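Club enduro at Pollock: tire question

pitwall_fergus
Entered the two-hour at Pollock in March, sharing a hatchback with Blair Lennox, who is faster than me and mentions it. We have one set of used slicks and one set of wets with 40 laps on them. Forecast says rain by 11. Start on the slicks and pray?

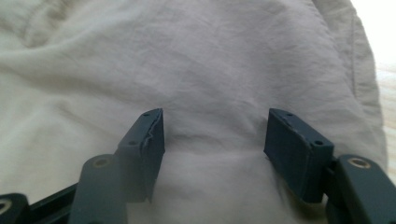
Last year we started on wets and had cooked them by lap nine, so I'm a bit shy of doing that again.

cowie_f
Slicks. The track drains fine everywhere except the hairpin, and you were slow there anyway.

MagnusH
Disagree. It drains fine if you're in a car that weighs 700 kilos. In yours you'll be visiting the gravel. Start on wets, drive through the puddles down the straight, pit when it dries.

cowie_f
Magnus, you said this at Visby and finished behind the recovery truck.

MagnusH
It was a very quick truck.

pitwall_fergus
Helpful as ever. Blair wants slicks and wants to do the first stint.

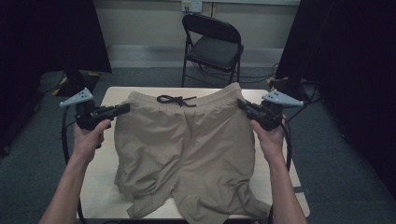
I'd get the car at half distance, so if the rain's late I get all of it. Suspicious.

lennox44
It's called strategy. Also you need the practice.

cowie_f
What pressures were you running on the wets? If you cooked them that fast you may have been too low.

pitwall_fergus
Would have to look. Blair has the notebook.

lennox44
Blair does not have the notebook.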